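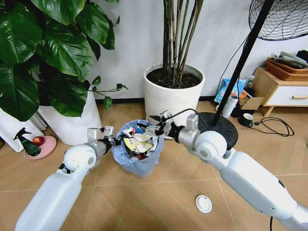
Small bins, bags and plants: frequently asked questions

These questions come from people who stay in our guest rooms at Tullavia or who rent the apartments by the month. I collected them in November and answered them one by one. If your question is missing, please write to Soledad Quezada at the front desk.

How often should I empty the small bin?
When the waste reaches the rim. Please do not wait for a certain day. A full bin can still be closed and carried without problem, but when there is a heap on top, the first wrapper falls down as soon as you touch the bag.

Can I press the trash down to make more space?
A little, with cardboard or paper. Please do not press with your hand, there can be a sharp lid or a piece of glass inside. The thin bags also tear easily at the side.

Which bags fit?
The light blue ones from the cupboard in the hallway. They hold 18 liters, and the edge should fold over the rim of the bin on all sides. If you fold only one side, the bag slips inside with the first heavy thing. A roll has 20 bags and it costs you nothing - just take a new one when yours is finished.

How do I close a bag which is too full?
First take off the things that lie on top and put them on the floor next to the bin. Then pull up the edges, turn the bag two times and make a knot. What you took off goes into the new bag.

Do I have to separate the waste?
Yes, but only in three parts. Clean paper and cardboard go in the gray container in the yard, glass goes in the round one, and everything else goes in the bag. Drink cartons also go in the bag here, because our collector does not take them separately. I know that in other towns it is different.
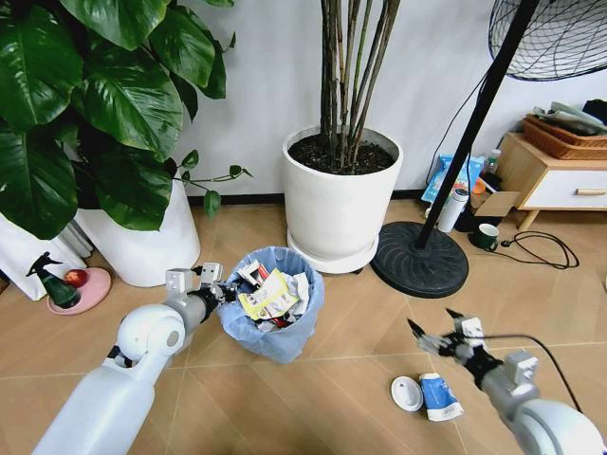 What about things that fell next to the bin?
Please pick them up before you change the bag, and look also behind the plant pots. Lids like to roll there. A carton can have some drops left inside, so wipe the tile with a damp cloth after. Dried juice in the grout lines is difficult to remove. Zyanya Esquivel, who cleans the apartments, uses warm water with a little baking soda and an old toothbrush.

Can I put coffee grounds or tea leaves in the plant pots?
Please do not. The soil gets moldy on top and small flies come. The same is true for apple cores.

Who waters the plants?
In the guest rooms we do it. In the apartments you do it yourself, with 300 milliliters for each big pot, once a week in winter. The plants with large leaves are happy if you spray them in between, but be careful that no water goes on power strips or cables on the floor.

May I move the bin to another place?
Of course. Only keep it some distance from the radiator, where the smell becomes stronger.

Where do I bring the closed bag?
To the black container behind the bicycle stand, until 9 in the evening. After this hour the gate is locked. If you come too late, leave the bag on your balcony, well closed, and bring it down in the morning.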